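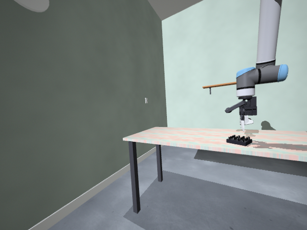 Merkdale Modular Partition System, Campus Series

The Campus Series is a freestanding partition and storage system for shared student spaces: cultural centers, advising suites, interfaith rooms and club offices. Panels connect without floor anchors and can be rearranged by two people with the supplied hex key.

Configurations

M-3: three panels, straight run. Suited to dividing a lounge from a study area.
M-4: four panels, straight or L-shaped. Includes one pinboard panel.
M-8: eight panels, any layout. Includes two pinboard panels and one lockable storage panel.

All panels are 91 inches high. Do not combine Campus Series panels with panels from the older Tijani line. The connectors look alike but the pin spacing is different.

Acoustic performance

Panels reduce speech carryover between adjacent groups. They do not provide the privacy of a closed room and should not be specified for counseling or conduct meetings. For those uses, see the Norkusia enclosed booth.

Installation

Level the feet before joining panels. Tighten top connectors first, then bottom connectors. Runs of more than four panels need at least one corner or one stabilizer foot. Keep panels clear of sprinkler heads, exit signs and marked egress routes. Local fire code takes precedence over this page.

Accessibility

Leave door openings and turning space as required by your campus standard. Stabilizer feet extend past the panel face and must not be placed in a walkway.

Care

Vacuum fabric faces with a brush attachment. Wipe frames with a damp cloth. Replacement fabric covers are sold singly and can be changed with the panel in place.

Ordering

Institutional orders are handled by Brorker. Include the building name, delivery entrance, elevator dimensions and purchase order number. Fabric colors are confirmed in writing before production, and orders cannot be changed after that point. Prices in the current list apply to orders received by 6/25/25.

Specification questions: Nuria Tesfamariam, Education Sales, Merkdale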